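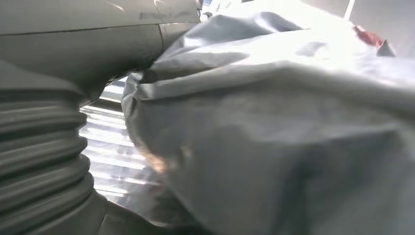
Light gray and crumpled, as of this morning

How do I get deep creases out of a big gray cover without wrecking it?

Posted by Kai Kettler
Last updated October 19, 2021

Hi all, first time posting in the household section so be gentle! I have a big light gray cover that I throw over the couch and the boxes behind it when I'm painting or sanding, and it has spent the whole summer balled up in the bottom of a closet. I pulled it out because I want to use it as a proper cover in November when we redo the back room, and the thing will not lie flat. It bunches up into these wide folds, and one side has rolled itself over into a kind of lip that springs right back when I press it down with my hand.

My trouble is I don't know what it's made of. The tag is long gone. I've always called it a drop cloth, but it could be a soft plastic sheet for all I know, and my sister and I have gone back and forth on it twice now. I bought it at the Drolero on the edge of town, and the shelf label just said "cover, gray." I paid 19 dollars for it, so I'm not heartbroken if it dies, but I'd like to get a few more years out of it.

What I've tried so far: I laid it over the shower rod overnight (no change that I could see), and I put a stack of books on the rolled side for an afternoon. The books helped a little and then the roll came back. I haven't gone near it with an iron because I have visions of gray goo all over the soleplate.

So, two things. How do I figure out whether it's cloth or plastic, and what do I do about the creases either way? I'd also love to know how you store something like this so it doesn't happen again - I have one closet shelf and it's already pretty full.

Teodor Ljungberg
Keep the iron away from it until you know, you were right about that. The easiest check is water. Put a few drops on a corner and leave them for ten minutes or so. If they soak in and leave a dark spot, you most likely have a woven cloth with no coating. If they sit there in beads, it's either plastic or a cloth with a coating on it, and you should treat it like plastic. Then turn it over and try the back too, as a lot of covers are only coated on one side. I had one from Vunier that fooled me that way.

If it's plain cloth, wash it cool by itself, give it a short low tumble, and take it out while it's still damp. Hang it from the rolled side with as many clips as you own. The weight of the rest of it will do most of the pulling. If there are still lines after that, a warm iron with a thin towel in between is fine, but test a corner first.

If it's plastic or coated, no dryer. Spread it on a clean floor in a warm room, smooth it from the middle out with your palms, and leave it for a day or two. For the rolled side, fold it back the opposite way and weigh it down along the whole length, then flip it flat and weigh it again. I think your books didn't hold because you pressed the roll in the direction it already wanted to go. A hair dryer on low works too if you keep it moving and stay well back from the surface. Don't hurry that part, I have melted a shower curtain and it stinks.

For storage, get a long cardboard tube from a carpet store and roll the cover around it with the good side out. Mine stands up behind the closet door and takes no shelf at all. If you really have to fold it, fold it loosely and change where the folds go each time.

flaresent_12
just use it wrinkled?? its a paint cover lol. mine looks like a used tissue and the couch is fine

Kai Kettler
Fair point, flaresent, but I'm taping the sides down this time and the tape won't stick over the roll. That's the whole reason I care!

Teodor, thank you, I did the water drops on one corner and they're just sitting there, so I'm going with the plastic instructions. I've got the side folded back and two cans of paint plus every cookbook in the house on top of it. Haven't checked the back yet. Does the carpet store just give you the tubes or do I need to buy something?

Teodor Ljungberg
Mine gave me one for free, I called first and they set it aside. Ask them to cut it down if your closet is short.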